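# Setting Up Your Work Board: Questions We Hear Most

**Do I really need a board if I already have a good table?**

You don't have to have one, but we'd gently nudge you that way! A table collects years of little dents and rings, and small round things will find every one of them. A smooth, pale board laid flat on top gives you a clean place to work, and dark little pieces show up against it so nicely.

**Where should the board sit?**

Close to you, with its near edge right under your forearms. Let a strip of the tabletop show at the far side (Esko Räsänen at our Koven workshop swears by this), so you have somewhere to set a spare piece down.
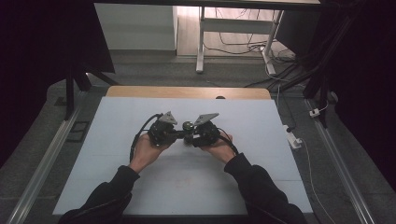 *Working over the middle of the board, with a strip of wooden tabletop showing beyond it.*

**Mine has a few scuffs already. Should I worry?**

Oh, please don't. Light scuffs are part of a board's life, and ours at Sesach have plenty. Wipe it with a soft damp cloth, let it dry flat, and carry on. If a scuff catches your fingernail, turn the board over and use the other side.

**Can I wear long sleeves?**

Of course, it gets chilly in here even in April! Just push up a loose cuff before you start, as it can sweep a small part to the floor before you've noticed.

**Who can I ask about a replacement?**

Write to Jinfeng Liang at the front desk and mention item 293. Replacements usually take about 8 days.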